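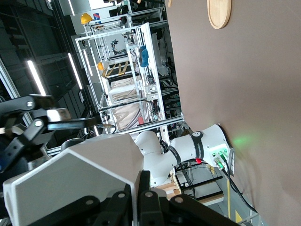
Robot club news

We're back in the shop on Tuesday, November 25, 2025, and I can't wait! The two-arm team (they named themselves Wendik, don't ask me) is getting ready for the Villow tabletop challenge in April, and there's a lot of practice between now and then. Our bake sale and car wash brought in $2,280, so the entry fee is covered – thank you, everybody who bought a lemon bar.

Right now we're working on handling small things over the paper-covered table. One arm does the close work on the white piece with the oval wooden base while the other one stays back out of the way. I could watch it all evening, and last week I pretty much did.

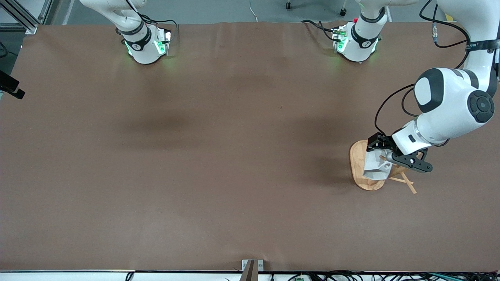 Rides and snacks

Pickup is at the side door again. If you can bring snacks, please text me by Sunday – no nuts, please!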